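Clearing a Counter for Four People: What We Learned About Where Kitchen Things Want to Live

Student project report, Household Design Studio
Remedios Maglaya and Itsuki Sekiguchi
Submitted 5th May

Where the idea came from

We both live in shared kitchens, and we had both spent a good part of last August arguing (nicely, mostly) with housemates about the counter. Itsuki's kitchen in the Ocampo building has almost no cupboards at all, and mine has plenty that are all too high for me to reach without a chair. So when the studio asked for a project about an ordinary room, we didn't have to talk for very long. We wanted to know whether a kitchen where everything stands out in the open along the wall can still leave you enough bare wood to put down a plate and eat.

Our first plan was much bigger. It had a questionnaire, a drawing of a new shelf and even a name, Lerkero, which Itsuki came up with on the bus and which we still like very much. Our instructor suggested, kindly, that we keep the name for the shelf and leave the shelf for another term, and so the report you are reading is about the counter only.

The counter as we used it

The worktop is light wood with a good clear grain, and there is a window with white blinds that gives lovely daylight. We agreed on one simple rule, that the everyday things stand back along the wall and the front stays open for eating. The coffee things and the pitchers went to one end and the packaged food to the other, with the small jars and bottles between them.

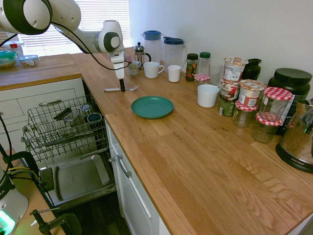 Figure 1. The back row, with the teal plate and a fork on the open part of the counter.

I should admit that the row is fuller than either of us had planned! We kept finding one more thing that somebody uses every morning and would have been cross to find put away in a cupboard. The French press was the easiest decision, because all of us drink coffee and it's a nuisance to dig out from behind pans. The pitchers were harder. They are tall, and anything behind them might as well be in another house, so we gave them a place near the wall and let the cups stand in front. The oatmeal cups we stacked, which saves a surprising amount of wood, though you do have to take the stack apart when the one you want is at the bottom.

The plate and the fork were our test. If a person could set a place without first moving two or three other things, we called the layout a success, and if they couldn't, we shifted something and tried again. Remedios (that's me) is left-handed and Itsuki is right-handed, so we took turns, and we found that I wanted the free space a good bit farther along than he did. We settled on something in the middle and neither of us has complained much since.

Food in containers

Leftovers turned out to need their own thinking. In our first layout they had no place, and they drifted in among the cups, where you couldn't tell at a glance what was food and what was waiting to be used. Itsuki's suggestion was to give them the piece of counter under the window, well away from the mugs, and to keep them in containers with proper lids. 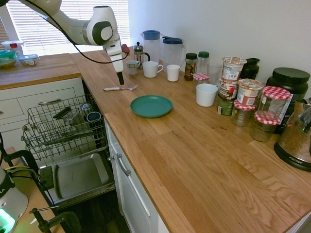
Figure 2. Lidded containers under the window, cups and jars along the wall.

I like this part of the layout best. The different lid colors make it easy to say "it's in the one with the teal lid" to somebody who is half asleep, and you can walk straight to it. Anything that has to stay cold still goes in the fridge, of course, and the window spot is only for food that is going to be eaten soon.

What we would change

The packaged food end still bothers me. It works, but it grows, and a stack of cups is an open invitation to put another cup on top. Itsuki would like a low tray there, so that a full tray means it's time to stop shopping. I would sooner move half of it to a cupboard and see whether the others miss it.

We would also like to try the same rule in my own kitchen, where the counter is straight and a good deal shorter. Itsuki has already measured it and thinks the pitchers will have to go on top of the fridge, and I have told him that I can't reach the top of the fridge, so we are still talking about that.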